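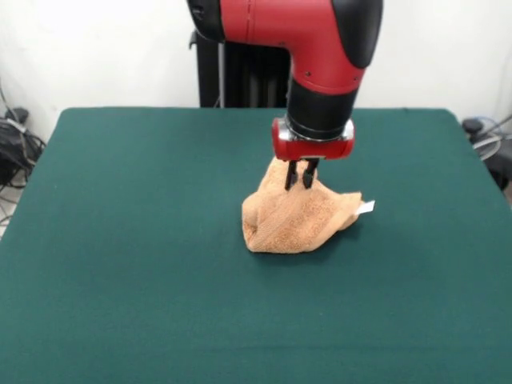 Siu-ming Man wants to know why anyone would pay extra for a towel that looks like every other towel, and says the last three "hotel quality" sets in the house went stiff before summer was out. It's a fair complaint, and we hear it most weeks. We sell towels, so read what follows with that in mind.

Bomar Terry Towel, Light Tan
$11 each
Sold singly

What it is

A plain terry towel in one color. Looped on both faces, white care tag at the edge, no stripe, no embroidery, no gift box. The maker, Bomar, calls the color Warm Sand. We call it light tan, and so will you.

Bomar lists the weight at 600 grams per square meter. Weight gets quoted a lot in this business and we'd ask you not to lean on it. A heavy towel made from short fiber will still shed on your black socks, and it will take all afternoon to dry on the rail. What 600 does tell you is that this is a thick towel. If you live somewhere damp and have no dryer, look at the Vullen waffle towel first. It's thinner and less cozy, and it dries overnight.

What we tried

We don't put a towel in the shop on the strength of a sample card. Yen-ting Hung took two of these home and ran them through 44 washes, warm water, ordinary powder, tumble dried on medium. Two towels in one household washer is not a laboratory, and your water may be harder than hers. Her notes, cut down a little:

Lint was bad for the first two washes and slight after that. Wash them alone to begin with.

They shrank a little in length and hardly at all in width. We wouldn't trust anyone who says cotton terry doesn't shrink.

Two pulled loops on one towel, none on the other. She snipped them and they didn't run.

Color went a shade paler. You'd only see it next to a new one, so buy your full set at the same time if matching matters to you.

The tag curled up and the printing on it faded. It's a scratchy tag. Cut it off close to the seam if it bothers you, but copy down the care symbols before you do.

About softness

Every towel is soft in the store. A good part of that is finish, and the finish washes out. The Bomar is less plush after ten washes than it is on the shelf, and it also takes up water better by then. Fabric softener will bring some of the plush feel back and make the towel worse at its job. We'd skip it. A good shake before the towel goes into the dryer does more for the loops than anything in a bottle.

Against the others we carry

Dullmont Classic: costs more, has a woven border, and the border puckers after washing while the rest lies flat. Handsome when new.

Vullen waffle: see above. Best for drying fast, not much comfort.

Sin bath sheet: 57 inches long and very generous. It also eats half a washer load. We've had returns from people who didn't measure their rail.

Claims we won't repeat

The Bomar carton says "antibacterial" and "spa grade." We asked what either of those meant and got a brochure back. Neither word appears on our shelf label. If you're buying on those grounds, save your money.

Care

Wash warm before first use. Medium dryer heat. No softener, no chlorine bleach (tan goes blotchy). Keep away from zippers and hook tape, which pull terry loops faster than anything else in the basket.

Returns

Unwashed, within the month. Washed towels can come back only for a seam fault or a hole. "Not as fluffy as I hoped" doesn't count, and now you've been warned about the fluff.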